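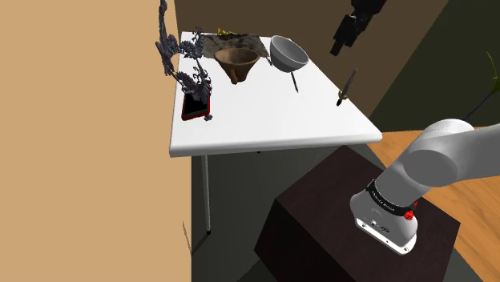
I've bought the wrong foundation so many times that I turned up to meet Idalina Matos with a carrier bag of the stuff (she laughed, then tried one on her wrist). Idalina runs Onum, a shade-matching app that started life above her aunt's salon in Tivdale, and she talks very fast!

"Everyone starts with the selfie," she told me. "Bathroom light is awful. It's yellow, it bounces off the tiles, and then you wonder why your face is orange." Onum asks for 6 photos by a window instead, and compares them with 2,191 shades. I moaned that six sounded like a lot. "You take more than that of your lunch," she said. Fair enough!
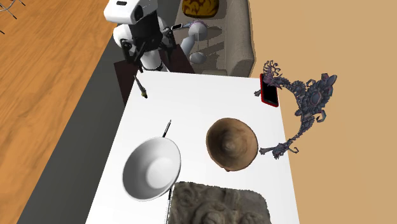 A simulated robot behind a white table.

The next bit is lipstick, with the Brandão range going in first: 71 colours, all swatched on real lips. I asked who had the patience for that. "Me, my cousin and a lot of balm," she said. "The browns were the hardest. I'd redo them all tomorrow if they let me."

She's moving the team to Burnberg in September and is dreading the packing. As for my carrier bag, she found one bottle that nearly suited me, and it was the cheapest of the lot.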